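Ititz Introduces Arnthorpe, a Stoneware Dinnerware Collection Made for Everyday Tables

Arnthorpe, the newest dinnerware collection from Ititz, goes on sale this June, and after a long winter of glaze tests and more cups of tea than we care to remember, we are so pleased to be able to share it with you at last.

The collection has 22 pieces in all, from a generous dinner plate down to a little dipping bowl that fits in the palm of your hand. Everything is stoneware, glazed inside and out, and safe for the dishwasher and the microwave. Customers have written to us over the years to say they love their good china but are a bit afraid of it, and we kept those letters close by while the shapes were being drawn. Arnthorpe is meant to be used on a plain weeknight, stacked in a hurry and brought out again for breakfast.

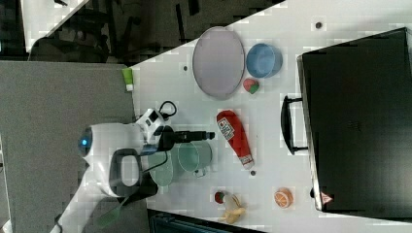 Colors took the longest to settle. We began with 30 glazes and narrowed them down to four – Oatmeal, Harbor, Fern and a soft gray called Drizzle – and all of them have been mixed to sit happily beside one another, so a household can start with one color and add a second later on. Rims are slightly rolled to help guard against chipping, and the mugs have a handle wide enough for a big hand or a pair of winter gloves. Bowls nest inside each other, which should be welcome news to anyone with a small cupboard.

Arnthorpe will be sold as single pieces and in boxed sets for four. It will be carried by all 9 Klinhom home stores as well as the Ititz online shop, and the first 400 boxed sets will come with a matching butter dish at no extra charge while they last.

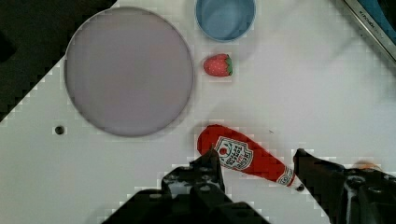

Klinhom said it had been asking for a range like this for quite a while, and that its shoppers want to be able to replace one broken bowl without having to buy a whole new set. The stores plan to keep every piece in stock year-round, it added, and will give the collection its own display near the front door through the end of summer.

Ititz will also be bringing out a small group of table linens to go with the dinnerware, woven by our longtime partners at Gruvorier. The napkins and runners are washed cotton in the same four colors, and they get softer the more they go through the laundry. Those will follow in September – a little later than we had hoped, but the Fern dye needed another try and we wanted to get it right.

Samples are available to press and to retail buyers on request through the Ititz trade desk, open from 9 a.m. until 4 p.m.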